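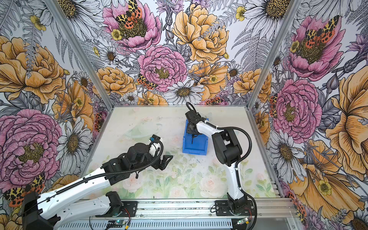 Zerkdale Home Forum > Walls and Floors > Big flower wallpaper in a very small space: too much?

31 January 2019

peony_and_moth
Posts: 70

Good evening everybody. I would like to ask the opinion of people with more experience in wallpaper, because at my place we are divided.

The paper is the large botanical one, with flowers drawn in black ink and then coloured: pink peonies, golden-orange peonies, white daisies, grey fern between them, and spotted moths. I have put it on three walls of a very small square space, left, back and right. The back corners have aluminium posts, so the pattern does not need to match exactly where the walls meet, and for this I am thankful.

The floor has a pale printed mat with soft roses and green leaves. It was bought before the paper. My question is if two flower prints can live together, or if I should change the mat for a plain one. Also, the mat shows small dark specks and I do not know the best way to clean it without hurting the print.

I have no plan to remove the paper. Please be kind about the paper.

gumleaf_reno
Posts: 3643

Love the paper. I'd lose the mat. Two florals only work when one is much smaller in scale and they share a colour, and from what I can see yours share the pink but the mat is so faded that it just looks grubby next to those big black outlines. Plain grey, same grey as the ferns. Done.

Alletti
Posts: 6

I must disagree with the above. A faded print under a strong print is a very old idea. The mat is quiet and the walls are loud, so the eye knows where to go. If you put plain grey, the flowers stop very suddenly at the bottom and the space will feel like a box.

Which paper brand is it? I have used Remosico in my hallway and the black lines look similar, but I don't remember moths in theirs.

peony_and_moth

Thank you both. It is not Remosico, it was an end-of-line roll from a shop which closed in December and the label was lost. I am sorry, I would have liked to tell you.

I add another view, where the mat can be seen better. Please look at the lower part, where the roses are, and then at the upper part, which is mostly plain.

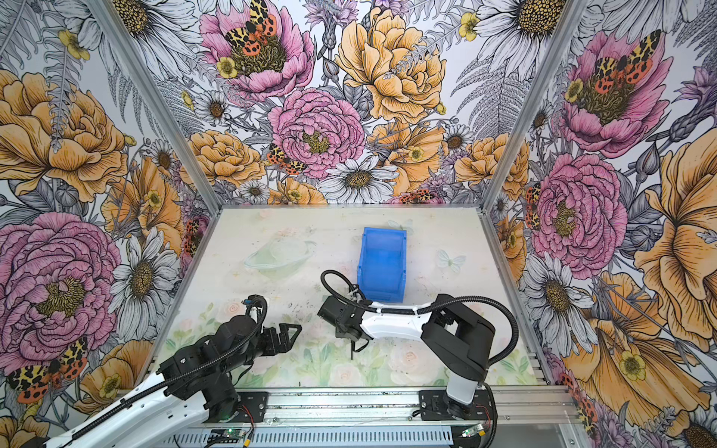 The mat with the blue bin on it. There is a faint butterfly on the right side and a second one near the top, just right of the bin.

gumleaf_reno

OK, the butterflies are sweet, I hadn't noticed those. But now I see scuff marks as well as specks. Mate, that mat is tired. I stand by plain grey.

If you're keeping it, vacuum first with the soft brush, then a damp microfibre cloth and a drop of dish soap. Don't use a melamine sponge, it will take the roses off along with the dirt. Ask me how I know.

Phí
Posts: 5

Hello, I am new here. I think the butterflies answer the question. There are moths on the wall and butterflies on the floor, so it looks like somebody has planned it. I would keep the mat.

My problem is more with the blue bin. It is a very bright blue and there is no blue on these walls at all, so it is the first thing I see. Maybe a clear one, like the bowl beside it? I needed to look twice before I found the bowl.

Alletti

That is the trouble with clear things on a pale mat, though. You lose them. I'd keep the blue one because you can find it. One bright plain thing against so many petals is restful, in my opinion.

gumleaf_reno

Restful is not the word I'd pick for that blue, but fair enough. Does it have to be that slanted sort with the low front? A straight-sided one in dusty pink would disappear nicely.

peony_and_moth

The low front is useful to me, one can reach inside without lifting anything, so the shape will stay. The colour I can think about. I did not consider that the walls have no blue — now I cannot stop seeing it. The butterfly on the right has a little blue in it, very pale, and I will use this as my defence.

For the mat, I will try the soft brush and the cloth on one corner first. If the roses survive I keep it. If they do not, gumleaf_reno gets the grey.

Phí

Please show us the corner after. And can you tell if your paper is paste-the-wall or paste-the-paper? I am choosing for my laundry and the large patterns frighten me a little.

peony_and_moth

Paste-the-wall. For a small area it was comfortable to do, but cut each length longer than you think, as the big peonies need a lot of waste if you want a whole one at eye level. I wanted the large pink one in the upper left of the back wall, with the moth sitting on its centre, and I used almost a full extra length to get it there.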